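4.2 Desktop teardown and rebuild

Can an arm do the repair bench work yet? Partly. Our PC task (bench setup by Retno Kusuma, policy from the Tanui code base) asks for three parts to be handled: processor, memory, hard drive. Fixture board for the parts, open tower for the rest.
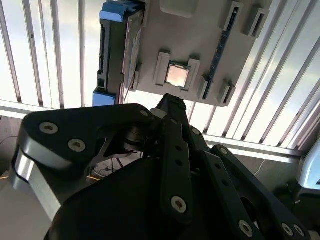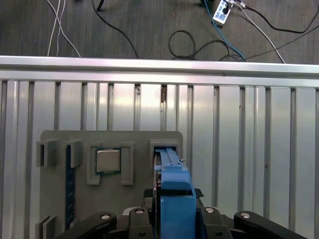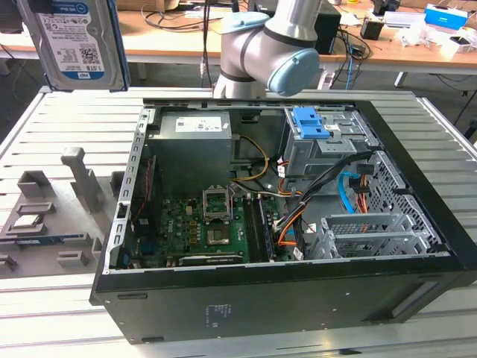
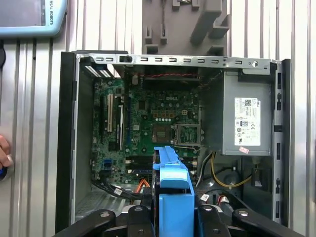 Figure 8. Drive, fixture board and open case in the PC task. Third view from a fixed camera, the others from the wrist.

Drive is the easy one. The blue plastic gives the fingers something to hold, and small angle errors mostly get absorbed. 68 trials, 35 finished with no human help. Memory was worse, the stick has to go in straight and the policy pushes before its lined up. Cables we did not attempt at all. Failures were mostly at the last few millimeters, same as in the Kotby runs from July. A person is still much faster at teh whole job.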